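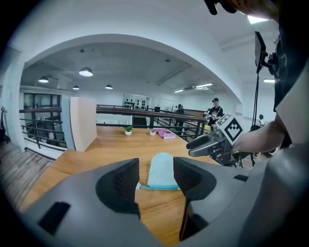 Small, soft blue item resembling a pouch on the table, with two potted plants behind.

Frequently asked questions about sewing repairs and orders

What do you repair in the Skorkine workshop?
Zippers, linings, torn seams, hems and small holes in bags, pouches, jackets and curtains. We do not repair shoes or leather sofas. If you are not sure, write to us first and tell us what the fabric is.

How much does a zipper cost?
For a pouch or a small bag the price starts at 290 crowns, zipper included. A long jacket zipper costs more, and we say the price before we begin.

How long must I wait?
Most repairs are ready in 18 days. In February we are closed for one week, so please count with this if you send something at the end of January.

Can I bring my things without an appointment?
Yes, at our counter in Trình you can come any time when it is open. For curtains please make an appointment, they need the big table and one person free to measure.

Should I wash the item before?
Yes, please. We send back unwashed items and the postage is paid by the customer. Dry it fully also, a damp bag in a closed parcel gets a bad smell very fast.

Will the new thread have the same color?
We try. We keep Fultalum thread in many shades, but old fabric has often faded and an exact match is difficult. If you prefer a contrast color, write it on the order form.

Do you give a guarantee?
Our seams have a guarantee of 2 years. It covers our work only - when the fabric tears beside the seam, this is a new repair.

Do you sell gift cards?
Yes, for 1000 crowns. The card can be used in several visits, and also for the Prestular mending course.

Who teaches the course?
Demetrio Valcárcel. He speaks English and Spanish, and beginners are welcome. Machines are provided, but bring your own scissors if you are left-handed.

My question is not answered. What can I do?
Write to us by the contact form. We answer on working days, usually before the evening.

Last updated: 2025-12-13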